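Florkano FK-6 Parallel Gripper – Finger Set
Spares & Accessories / Grippers / Finger sets

SAFETY NOTICE – READ BEFORE ORDERING

Finger sets shipped before September can work loose at the base. Two-finger models only. If yours is an older set, stop using it near people or hot appliances until checked. Replacement fasteners are free, see below.

What went wrong
Base fastener backs out under repeated open/close. Finger tilts, grip goes off center, part gets dropped. First report came from the Nesstead kitchen test bench – finger shifted mid-pick and the arm carried on because the grip signal still read closed. No injuries. One broken plate. We then found the same thing on two sets in our own shop, so it's not a one off.

Cause: wrong thread locker on one batch. Our mistake.

Who is affected
– Black finger sets, batch code starting 355
– Bjarnason adapter users, any batch (the adapter adds vibration)
– Tarnetti arms: not affected unless fitted with the adapter

What to do
1. Power down, lock out the arm. Do not just hit pause.
2. Check each base fastener by hand. Any movement at all, take the set out of service.
3. Clean threads, fit new fasteners from the kit. Left and right fingers both, even if only one is loose.
4. Run 400 open/close cycles with nothing in the grip, then check agian.
5. Go back to light work first. Toast and plates at a breakfast station is fine for this, keep the fingers clear of the toaster until the check is done.

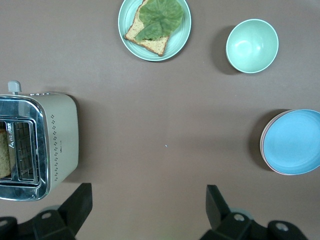

6. Log the batch code and date on the service card.

Specs
Fingers: black, sold as a left/right pair
Stroke: 68 mm
Fits: FK-6, FK-6 Lite. Does NOT fit the older FK-4
In the box: 2 fingers, fasteners, service card. Hex key not included

Ordering
Current stock is all new batch, safe to fit. Fastener kit free for affected sets – send the batch code and a shipping address, no need to return the old ones. Full finger swap if the base is marked or the hole is worn, send a photo first.

Questions to Saoirse Cullinane, spares desk. Mornings are best, phones get busy after lunch. Please have you batch code ready.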